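Splitting the rent without splitting the friendship

29 January 2025

When Alina Enache and I took the flat over the bakery on Clilbridge Road, we paid each other back in cash, out of an old cookie tin on top of the fridge. It worked fine until we both stopped carrying cash, which must have happened in the same month, and then the tin was full of little notes saying who owed what (mostly me, I'm sorry to say).

So we moved to a payment app called Bendano, and I've been meaning to write about it for ages, as my cousin Emilian keeps asking how we do it. You put in your phone number, link a bank account, and after that people can send you money knowing only your nickname. No long account numbers read out over the phone, no "was that a seven or a one?" I love that part!

What took me longer to get used to was the request button. The first time Alina asked me for my half of the electric bill, I got a ping while I was standing in line at the pharmacy and felt terribly told off. Now I like it. The request sits there until I tap it, and neither of us has to bring it up over dinner.

A few things I wish I'd known sooner. Transfers to a person are free, but moving money out to the bank the fast way costs 2%, and the slow way takes up to 3 days. There's also a daily limit, which I met head on when I tried to send the deposit for our summer place in one go.

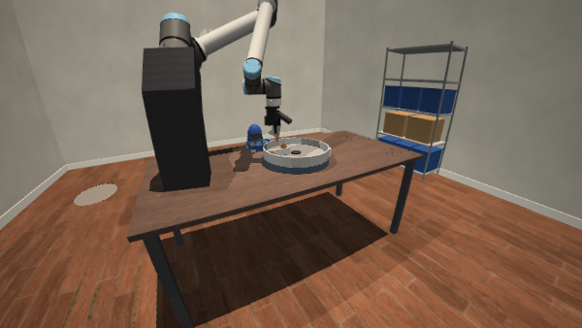

I ended up sending it in two pieces, one before midnight and one after, sitting up in my robe like a bank robber. The landlord, Mr. Marinescu, was very kind about it and sent back a thumbs up each time.

And please, please check the nickname before you send. I once paid $40 to a Sevim who wasn't my Sevim at all. She sent it back the next morning with a very sweet message, but I didn't sleep much that night, and the help desk told me they couldn't have pulled it back for me.

Next I want to try Poseo, the one Emanuel uses for his market stall, where the customer scans a little square code taped to the table. He's promised to show me in February, once the stall is open again.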